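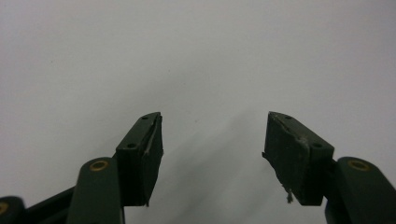

Smooth pale grey-white surface: how do I keep it looking plain and even?
Mullow Home Help > Surfaces and finishes
Asked May 2022 – viewed 695 times

Hello all, and thank you in advance for your patience with a long question. We moved into our flat in October and I finally got round to doing the old desk in the back room, which had been a rather gloomy brown. I used the Nusau furniture paint in a very pale grey, with a foam roller, and I'm so pleased with it. Lovely and smooth, no pattern to it at all.

My trouble is that a surface this plain shows everything! Depending on where I stand it looks a little brighter at one side and greyer towards the middle, and I can't decide whether I've put the paint on unevenly or whether I'm fussing. My sister-in-law says it's fine, but she says that about everything. Should I sand it back and start again, or leave well alone? And what do you all wipe a pale top down with? I'm frightened of leaving rings on it before it's even been used properly.

3 answers

Accepted answer
Please don't sand it back yet! Pale greys are terrible for this, and I very nearly redid a whole sideboard before a neighbour talked me out of it. Wait for an overcast day, open the curtains, turn the lamp off and look again from two or three sides. If the darker bit moves when you do, you're looking at light and shadow and the paint is probably all right. If it stays put, then you may have a thin patch.

For a thin patch I'd rub the whole top over very lightly with 800 paper, wipe it, let it dry and give it one more thin coat. Do the whole top, even if the patch is tiny, or you'll see where the new paint stops. You can finish with 1000 if it feels gritty – go gently round the edges, though, as that's where I always go through.

For cleaning, a soft cloth and warm water with a drop of washing-up liquid, then a dry cloth straight after. I'd give it a couple of weeks before putting anything heavy or hot on it, and coasters for ever after, I'm afraid.

Answer 2
Stirnar do a clear wax. I've used it on white shelves, no complaints. Try it underneath first as some waxes go yellow.

Answer 3
is it matt or satin? matt marks if you so much as look at it. mine's satin and I just use a damp cloth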